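**Table top feels sticky, shiny brown finish – strip or live with it?**
Household & Furniture > Wood, cleaning, repair
Started May 14, 2021

### agnese_v

ok quick one, typing this with dinner on. We have a wooden table, reddish brown, very shiny top. Mekulico, bought secondhand, no paperwork. Used for everything. Homework, mail, folding, snacks.

Problem – it feels tacky. Not everywhere. Worst where people put their forearms. Paper sticks a little and you hear it peel when you pick it up. Plastic cups too, they kind of grab.

I've been spraying it with Jadness polish once a week for maybe two years and wiping with whatever rag. Looks great for an hour. Then fingerprints.

Local guy quoted me $660 to strip and refinish the top. Legs not included!! Do I need that or is there something I can do on a weekend with stuff from the store?

Also the glare. With the light on overhead there's one white spot that just burns, and it goes orange at the rim. Shine is fine, I like shine, but I sit across from it every evening. The edge catches light too, all along.

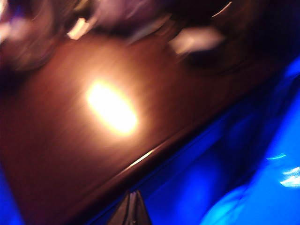
### peninah_l

Don't pay 660 yet. Sounds like polish buildup to me. Two years of weekly spray is a LOT of layers. Body oil plus silicone plus dust. My mother's sideboard was the same, you could write your name in it with a fingernail.

Do the fingernail thing. Somewhere nobody looks, underside of the rim or a back corner. If you get a little gray or brown gunk under the nail and the shine underneath is still hard, it's buildup. If the finish itself dents or rolls up, different problem.

Then:

- stop the Jadness. today
- bowl of warm water, few drops dish soap, soft cloth wrung out almost dry
- one section at a time, size of a place mat
- dry right away with a second cloth
- let it sit overnight before you judge it

Might take three or four rounds.

### ebonyngata

Disagree on water. Old shiny finishes hate water, if it's shellac you'll get white bloom and then you'll be back here asking about that. Mineral spirits. Open a window, gloves, cotton rag, done in an hour. Takes off wax and oily stuff and doesnt touch a cured varnish.

I did a Lukumay dresser that way last October, came out like glass.

### peninah_l

Almost dry cloth Ebony. I said almost dry. Nobody is mopping it.

And mineral spirits in a room where kids eat snacks, I'd rather start mild and go up.

### ebonyngata

It evaporates. But fine. My point is she doesn't know what the finish is yet and you've already got her washing it.

### naomi_o

You're both skipping the test. Q-tip, rubbing alcohol, hidden spot. Wait a minute, touch it.

- goes gummy right away = shellac, keep alcohol AND water off it
- nothing from alcohol but lacquer thinner softens it = lacquer
- nothing from either = varnish or poly, which most newer shiny tables are

Takes less time than this thread. I'd skip the thinner part unless you plan to refinish, it stinks and you don't need to know that badly.

On the glare – that's the bulb more than the table. Bare bulb straight over a gloss top will always do that. Frosted bulb or a shade with a bottom on it. Or move the table over a foot if you can.

### agnese_v

Did the alcohol one on the underside of the rim. Nothing. Still hard. Did the fingernail one by my usual seat – GROSS. Gray-brown curl came right up, clean shine under it. So Peninah wins round one I guess.

Going to try the soap thing tonight after everybody clears out. If they clear out.

### mwanaisha.m

Hi, lurker, had the same table basically. Also a Mekulico, also dark red brown, also sticky. Some things I'd pass on:

1. Clear the whole top first. All of it. I cleaned around my stuff and got islands. You could see where the fruit bowl lived for a month after.
2. Change the water when it looks like tea. Mine looked like tea after one place mat.
3. Use white cloths. I used a cheap purple one and it bled on the second pass, left a faint lilac smear that took forever to get off.
4. Do the edge. If yours is rounded over like mine, that's where hands grab and it's twice as thick there.
5. Don't put paper or plastic on it till next morning.

Number 5 I learned the hard way. Worksheet stuck, print transferred, had backwards spelling words on my table for a week.

### ebonyngata

Number 3 yes. Same goes for dyed bags, placemats, anything soft with strong color sitting on a tacky finish. Color migrates. Had a bright blue vinyl cover do it to a bench, never came out, ended up sanding.

### peninah_l

Was that the buildup or the vinyl though? Vinyl goes for the finish itself, dye or no dye. The plasticizer softens it. That's why people get sticky patches under those rubbery non-slip mats and blame the polish.

Agnese do you leave any vinyl on it?

### agnese_v

Sometimes a placemat, a flannel backed one. Not for long. It's the soft side down so I figured ok.

Round one report. Two passes with soap over the whole top, three at my end. Water was disgusting, Mwanaisha wasn't kidding about tea. Let it sit all night.

This morning it's smoother than it's been since I got it. Still a bit grabby near the middle. No white marks Ebony!! But the shine is stronger if anything, so now the light is worse lol. And obviously the second it was clean everybody's stuff landed on it again.

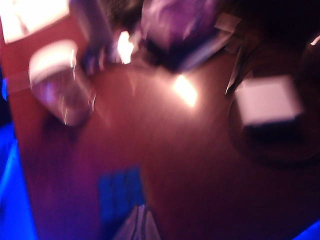

How much dish soap goes in the bowl?

Three or four drops in a quart of warm water is plenty. More than that and the soap leaves its own film, and you have to go back over everything with plain water.

### naomi_o

Good. For the grabby part in the middle, do that bit with Ebony's mineral spirits. You tested, it's not shellac, you're safe. Small amount on the rag, never pour on the wood. Rub light, turn the rag a lot, stop when it comes away clean. Lay the used rag flat outside to dry, don't ball it up in the trash.

Somebody finally say it – both of you were right in a different order.

### ebonyngata

I was right in the shorter order

### mwanaisha.m

Question for the group, what do you put on it AFTER? I did nothing and mine got dull spots where hot bowls go.

### peninah_l

Thin coat of paste wax once or twice a year. Clear, not tinted. Wipe on, haze, buff off. That's all.

No more sprays. I don't care which brand.

### ebonyngata

Or nothing. If it's poly it doesn't need wax, it's plastic basically. Wax on poly is just new buildup waiting. Coasters and a dry cloth. I've had the same table 6 years and never waxed it once.

### peninah_l

And how's it look

### ebonyngata

Like a table

### naomi_o

I'm with Ebony on this one. Wax helps with scratches from cups and plates sliding, a little. Doesn't do anything for heat. Mwanaisha your dull spots are heat, wax or no wax. Get trivets. Cork ones, not the rubbery kind, see above re: vinyl.

### mwanaisha.m

ugh ok. cork

### agnese_v

Anyone used the Briltovora wipes? Sister in law swears by them. Says leaves nothing behind.

### naomi_o

Used them. They leave something behind, feel the back of your hand on the wood after. Ok for a spill. I wouldn't do the whole top every day.

### ebonyngata

Overpriced damp napkins. Get a microfiber, wet one corner.

### agnese_v

lol ok no wipes.

Other thing. Do I bother with the refinish later? The guy called back, said he could take the gloss down to satin while he's at it and that would fix the glare for good. Price for legs and top together is nearly $2140 now, which, um.

### peninah_l

For that you can buy a table.

### ebonyngata

You can rub gloss down to satin yourself. 0000 steel wool or a gray pad, a bit of wax as lubricant, long straight strokes with the grain, whole length of the top, don't stop in the middle. An afternoon.

BUT you can't easily go back. If you like shine don't do it. Change the bulb first, live with it a month.

### naomi_o

And go easy on the rim if you do. Finish is thinnest at a rounded edge and you'll cut straight through to bare wood. Then you've got a pale line all the way around and you really do need the guy.

### mwanaisha.m

Did this. Cut through in one spot, front corner. Brown marker, can't tell unless I point at it. I always point at it

### agnese_v

Not touching the gloss. Told the guy no thanks.

Update for whoever finds this later. Mineral spirits on the middle, two small rags worth, came off yellow. Cups slide now. Paper lifts without the peel noise. Put in a frosted bulb, the white spot is still there but softer, I can sit across from it.

Placemat is in the drawer. Jadness can is under the sink, mostly full, don't know what to do with it.

### ebonyngata

Squeaky hinges. Works great on those. Wipe the drips.

### peninah_l

Please don't let her spray that near the table.

*814 views*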